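Color and Contrast: Notes for Lecture 4
Wednesday, March 18, 2020
By Yayra Aryee
Print | E-mail

In the last lecture we spoke about hue, lightness and saturation as three separate qualities of a color. Today we look at what happens when one color lies next to another. Please bring your gray cards again, and also the paper samples from the Skenora set.

1. Figure and ground

When we look at a surface with things on it, we divide it quickly into figure and ground. The figure is what we attend to, and the ground is what remains behind. A difference in lightness usually helps this division more than a difference in hue. You can test it with the red and green papers of equal gray value: the border between them is visible, but the eye does not rest on it easily.

A black ground makes most colors look lighter than they are. Pale blue on black can seem almost white at first, and a copper or brown tone becomes warmer. On a white ground the same two papers look darker, and the brown loses much of its warmth.
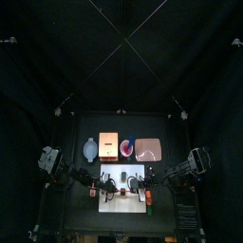
For this reason you should never choose a color from a sample held in the hand. Place it on the ground where it will be used, step back two meters, and only then decide. Students who worked on the Platach poster last November will remember that the blue had to be mixed again after the black border was printed.

2. Small areas and large areas

A small area of a strong color can balance a large area of a weak one. The old rules give exact proportions for this, but I advise you to use them only as a starting point. In the Jiang exercise you will cut a red strip 2 mm wide and lay it on a sheet of 60 by 94 cm, first on white, then on dark green. Write down in which case the strip seems wider. Do not measure it before you have written your answer.

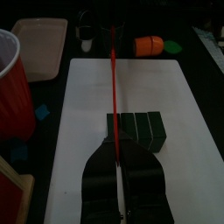

Yayra Aryee
Lecturer, Basic Design

Dark green needs some care. Under weak light it comes close to black, and the border between the two is lost. If the drawing depends on this border, make the green lighter or put a thin line of another color between them. In the Ukov reader, this problem is treated on page 474, with a good table of printed inks.

3. Lines

A line has color but very little area, so its hue is difficult to judge. Thin yellow lines disappear on white. Red stays readable on white and on many middle grays. 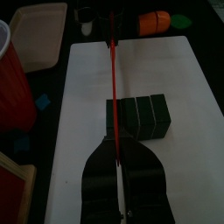 Fig. 3. Red, black and white together.

For next week, finish the Jiang exercise and mount both sheets on gray board. Write your name on the back, in pencil. Sheets with glue marks on the front will be returned and must be done again.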